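Home | News | Press Releases | Products | Contact

Print this page | E-mail this page

PRESS RELEASE

Kundus Puts a Plain Gear-and-Rail Bench Set on Sale, and Keeps the Claims Short

CESTHAM, October 16, 2025 - Kundus today began selling the Enesstead bench set, a small kit for teaching how a gear sits on a shaft. The company would like to say first what the set will not do. It will not turn a roomful of students into engineers, and anyone who has bought classroom kits before has reason to doubt a press release that promises that.

The Enesstead set is built around a grooved aluminum rail, upright pins that mount along it, and blue plastic gears. The student's job is to put a gear on a pin. It sounds too easy to need a kit. Kundus thought so too, until trial sessions in June at its Carnegie workshop, where plenty of people brought the gear down at a tilt and jammed it.
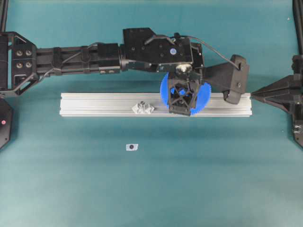 A blue gear at the Enesstead bench, with the rail below.

Most kits of this type arrive with a thick guide and a long list of "learning outcomes." Kundus has written a guide of 40 pages and suspects that is still too many. The first exercise fits on one of them: look at the hole in the hub, look at the pin, and bring the two into line before letting go.

The fixtures that hold the pins are see-through. Some in the company argued against this on the grounds that clear plastic shows every scratch, and it does. It also lets the student see the grooves of the rail underneath and check how the fixture is seated, and the clear version won by a narrow margin. Kundus makes no promise about how it will look after a few years of school use. 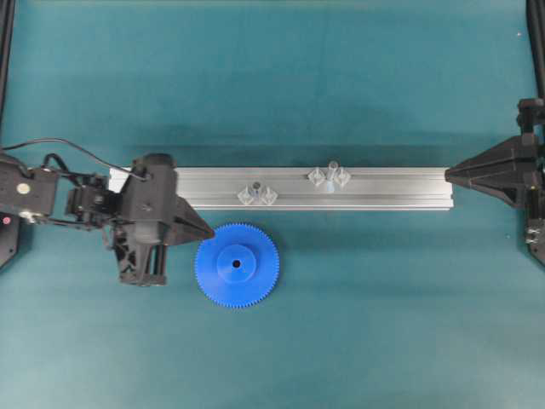
What Buyers Should Ask

Kundus suggests that schools put some dull questions to any supplier, itself included. Can a single lost pin be replaced, or does the whole kit have to be bought again? Does the rail stay put on the table? Is the gear large enough to handle by the hub, so that fingers stay off the teeth?

On the Enesstead set the hub stands up from the face of the gear and gives something to grip. 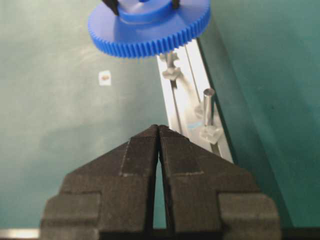
Pins and gears are sold singly. The rail needs a flat, level surface, and the company does not recommend using it on a desk that rocks. An early plan for a padded carrying case was dropped when it became clear that the case would cost more than the parts inside it.

The company has also decided against the word "precision" on the box. The fit between gear and pin is good enough to teach with. It was never meant for a working machine, and the guide says so on its first page.

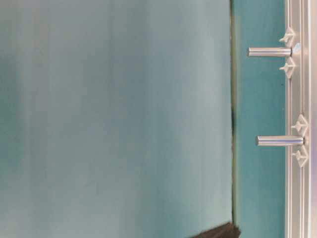

Photo: Kundus / Cestham

The pins are metal and have rounded ends, a detail that came out of the June sessions. Square-ended samples were harder to start in the hole, and they marked the hubs.

The first run is 400 sets. Kundus has no plans for a second until it hears from teachers who have used the first for a full term, complaints included.

Orders and questions: Kundus, 1607 Carnegie, Cestham. Please mark school orders "Enesstead."

Print this page | E-mail this page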